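TXT 214: Care and Finishing of Knitted Goods
Handout 6: Dimensional change in weft knits
Instructor: Rokeya Chowdhury

1. Terms

Relaxation shrinkage is the recovery of a fabric from strain put into it during knitting, finishing and packing. It takes place mostly in the first few washes. Felting shrinkage is a separate process, confined to wool and other scaled animal fibers, and it continues for as long as the goods are agitated wet. Growth is the opposite change, an increase in length under load. A single piece may shrink in width and grow in length in the same wash.

2. Loop geometry

In plain knit, each loop is held by its neighbors at four contact zones. When water enters a cotton yarn, the yarn swells and the loop takes a rounder shape. Courses move closer together, so length falls. In rib structures the wales also close up across the width, and a rib may look narrow while its stitch length is unchanged. For this reason stitch length, not width, is the figure to report for rib.

3. Drying method

Line and hanger drying place the full wet weight of the article on a few courses near the support. Flat drying spreads the load. Tumble drying removes the load but adds agitation, and for cotton gives the values closest to the fully relaxed state. Small articles such as socks carry little water and show little growth by any method. Sweaters show the most. 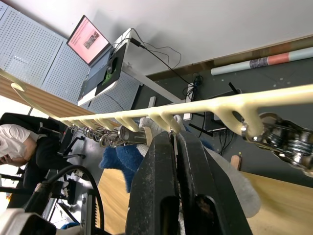
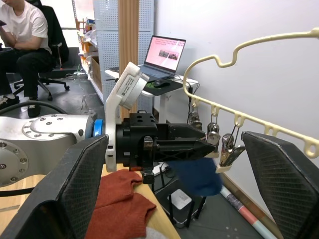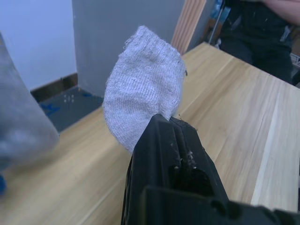 Imtiaz Pramanik objects that the hanger figures in Section 3 are of limited use unless the spin speed is stated, as the water left in the fabric sets the load. The point is accepted. Report spin speed in all lab work from February on.

4. Calculation

Mark a gauge length on the conditioned specimen before washing. After drying, condition again and remeasure.

Change (%) = 100 x (final - original) / original

A negative result is shrinkage. Worked case: original 550 mm, final 523 mm, difference -27 mm, change -4.9%. Take 3 readings in each direction and average them before applying the formula.

5. For the lab

Use the Puvton cotton rib at 80 g per specimen. Read Hettiarachchi, chapter 3, on yarn swelling. Lab sheets go in the tray outside the Wasik room.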